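Guesthouse Skonano, Sillitz
Frequently asked questions

How do I reach the house?
Take the bus from Gurnton to the last stop in Sillitz. The journey goes up the valley and has many bends, so if you become sick easily, please sit in the front. From the stop you walk uphill past the church and then keep left at the fountain. Our door is green and the bell must be pressed long.

Can I come by car in winter?
Yes, with winter tyres. After strong snowfall the police may also ask for chains. We are at 1,618 metres, and in February the upper road is often closed in the night. Please call us before you leave Gurnton and we will tell you how it looks.

When can I have my room?
From three o'clock in the afternoon. If you arrive earlier you may leave your bags in the hall and drink a coffee in the dining room. If you arrive after ten in the evening, write to us the day before, so that we can send you the code for the side door.

Is breakfast included?
It is included in all rooms. We serve it from seven until half past nine. Walkers who want to start earlier can order a packed breakfast until six o'clock on the evening before. We bake the bread ourselves, but not the rolls.

Do you cook in the evening?
Only soup and one warm dish, and you have to say it in the morning if you want to eat with us. The inn by the river has a bigger menu. It is closed for most of November.
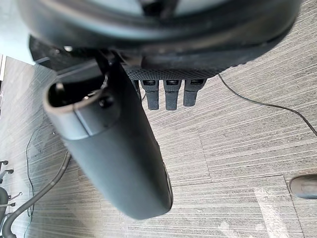
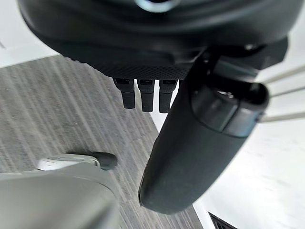

Iestyn Bevan wrote to us after his stay that the soup was very good but that he would have liked to know about the closed inn before he came. He had planned two dinners there. We have now put this information also in the booking letter.

Are dogs allowed?
One dog for each room, for a small charge that you pay at the house. Dogs may not come in the dining room during breakfast. In the meadows behind the house they must be on the lead from spring until the hay is cut.

Can I walk to the lake in one day?
Yes, if you are used to mountains. The path climbs to 2,000 metres and comes down on the same side. Good walkers need seven hours with a rest. The Griffiths map shows the old path by the stream, which has no bridge any more, so please follow the yellow signs.

Is there internet?
In the dining room and on the first floor it works well. On the top floor it is weak, and we don't promise anything there.

How do I pay?
By card or in cash when you leave. The visitors' tax is paid separately and children under 17 are free from it.

What happens if I must cancel?
Until two weeks before arrival you pay nothing. Later we ask for the first night, unless we can give the room to another guest. Dilwyn Owen answers all messages about bookings, normally in the morning, and you can write to him in English or German.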